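Kelmendi two-arm bench kit: a review after two months
2019-01-19
Filed under: Bench robots

The Kelmendi kit is a pair of small arms on one front rail, sold with a control box and a set of grippers. We bought ours in November through Gutov, who handle the orders and the spare parts. It came in 4 boxes, and the rail was the heaviest thing in them. Our shop in Drurkside packs and unpacks takeout orders for a kiosk trial called Coko, so most of what I can report is about paper cups, lids, straws and bags.

Setup and build

Bolting the arms down was easy. The holes lined up, the bolts were the right length, and the printed sheet was clear up to page 6, where the wiring starts. From there I used the online version, which has better drawings. Each arm has its own small board at the front, and the lights on it are bright enough to read in daylight.
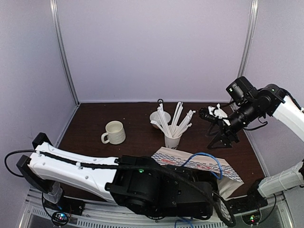 Cable routing is the part I would change first. Kelmendi gives you a bag of clips and leaves the rest to you, and the sheet doesn't say how much slack to leave at the joints. The black cable along the top of the long white link is held with small white clips and goes over the joint housing before it droops to one side. I'd like a proper channel molded into the link. We have had one connector work itself out so far, at the elbow, and it cost us a morning.

Grip

The stock fingers are stiff and narrow. They are fine on a mug handle. On paper cups you have to set the force limit low, and the default of 88 is too high for anything thin. We crushed a good many cups before finding a number that worked. The limit is set for each arm on its own, so remember to change both.
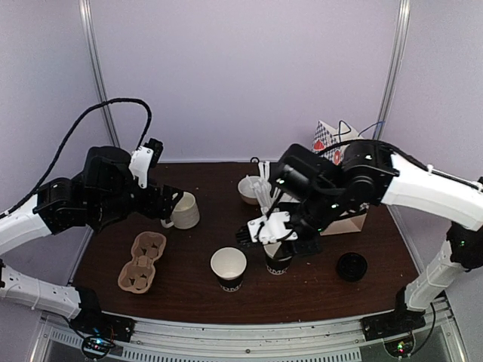

Once that was sorted, cup handling became the best thing about the kit. We logged 400 cup pickups in the first full week of testing and the drops were nearly all on one badly stacked batch. Lids are harder. A flat lid on a flat table gives the fingers very little to get under, and the manual has no advice on it. Straws in paper wrappers are somewhere in between.

What I liked
- The arms can work close together without much fuss in the software.
- Camera mounts at the wrist stay where you put them.
- Spare fingers are cheap and Gutov ships them quickly.

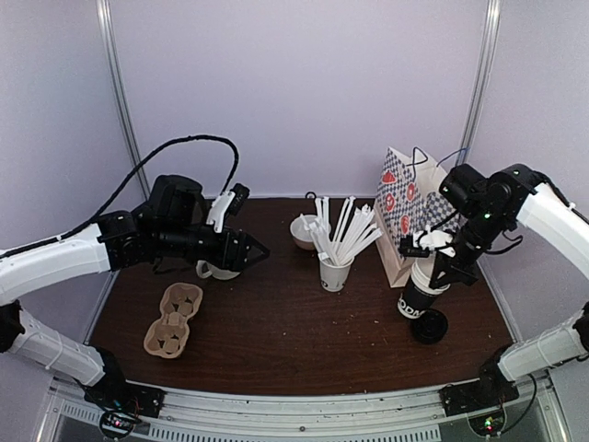 What I didn't like
- No cable channel.
- The default force limit.
- The fans in the control box are loud in a small room.
- Crumbs and dust get into the slots in the front rail, and a brush won't reach all of them.

Bags

Soft bags are the real test for a kit like this, and results are mixed. Paper shopping bags are all right if they stand up by themselves. Plastic ones fold over, and then the gripper is working by feel in a machine that has none. 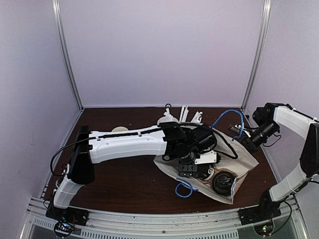
Using one arm to hold the edge and the other to reach in is the method I'd suggest. It is slow. Teach the holding arm first and save it as its own routine, so you can reuse it when the bag size changes. The software keeps up to 1000 saved positions, and we are nowhere near that.

Would I buy it again? Yes, for light goods and for teaching new staff how two arms share a table. I wouldn't put it on a line that has to keep pace with people. If you order one, ask Gutov for the longer elbow cable, which isn't on the main parts list.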